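4.2 Complaints and outcomes

The Killton register lists 567 election complaints lodged before the gubernatorial runoff. Of these, 281 alleged intimidation of candidates, agents or their families; the rest concerned ballot handling, campaign spending and access to polling sites. We coded each complaint by district, party of the petitioner and office addressed. Duplicate filings were merged when the same lawyer had signed both. 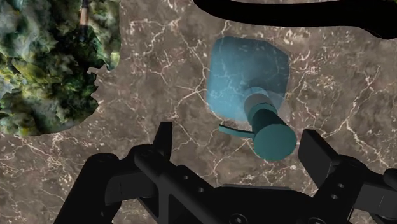

Figure 2. Rendered view: green textured mass on a veined marble countertop.

Petitions sent to police headquarters were acknowledged within 30 days in Urari but not in Molport, where the receiving office kept no intake log before September. The Molport cases are therefore excluded from the timing model and kept in the district totals. Party of the petitioner had no significant effect on time to acknowledgment once district was controlled for.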